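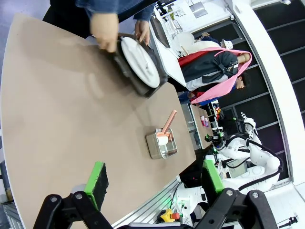 The wrist camera's view of the table at Khaemba, with the green-padded fingers in front and a pan and plate at the far side.

Home | Features | Workshop | Back Issues | Subscribe

The Night the Gripper Wouldn't Let Go

I'd been at Khaemba's test kitchen maybe an hour when the arm grabbed a spatula and simply kept it. Rosaura Cusi, who runs the bench, told it to open. Nothing. She told it again, louder (as if that helps!), and then she hit the yellow stop button and the whole room went quiet.

I figured that was the end of it. Nope -- the stop cuts power to the arm, and this gripper holds on when the power goes. Great if you're carrying a plate over somebody's foot, not so great if what you're carrying is somebody's sleeve. Yavuz Akbulut had to back the fingers off with a hex key, and it took him 20 minutes because the screw he needed was tucked behind a bracket.

The log told a funny story. The finger motor had been running warm since February, and after 900 grips it started dropping commands. The software saw "closed" and was perfectly happy with that. The warning did go out, 815 times, to an inbox that had belonged to Abelardo Condori before he moved to Zomdale.

They've since added a hand release you can reach without tools, and people stay back from the table until the arm is parked. Yavuz still carries the hex key, and I'd carry one too!

Print this article | E-mail to a friend

Contact us | Copyright Plokomska Magazine | Back to top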